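3.2 Folding on the bed

Households in the Sornport sample folded most of their laundry on a bed. Tables were used in four homes, mainly for towels and shirts. The bed was the usual place for heavy items such as jeans, which people tended to leave until the end of the pile. We logged 2310 folded items over the study period and coded each one for surface, number of folds, and final shape, using the scheme set out by Amrani in the Tuma pilot.

Jeans gave the coders the most trouble. Shirts and towels could usually be placed in one of the six shape classes at first viewing. Jeans were often folded into a bundle with the fly left open, so that the waistband stood up from the layers under it and the outline was only roughly rectangular (Figure 4). We coded these as "compact, uneven." The bedding was coded separately as flat, wrinkled, or bunched, and a sheet with its far edge rolled into a long fold was entered as bunched even where the part under the garment was fairly smooth.
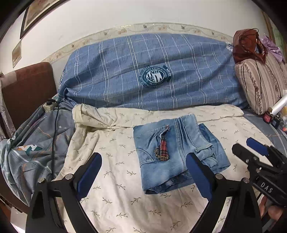 Figure 4. Light-blue jeans folded into a bundle on a patterned sheet, with plaid fabric showing at the open fly.

Participants were asked after each session whether they were satisfied with the result. Answers for jeans did not follow the shape codes closely. Of the 17 participants, most said that a pair of jeans was finished once it would fit on the shelf, and few mentioned the waistband or the fly. For shirts the same people talked about collars and sleeves and sometimes folded the item again.

The Bennani homes differed in one respect. Jeans there were more often hung over a chair and never reached the bed, so they are missing from the counts in this section. They are taken up in Section 3.4.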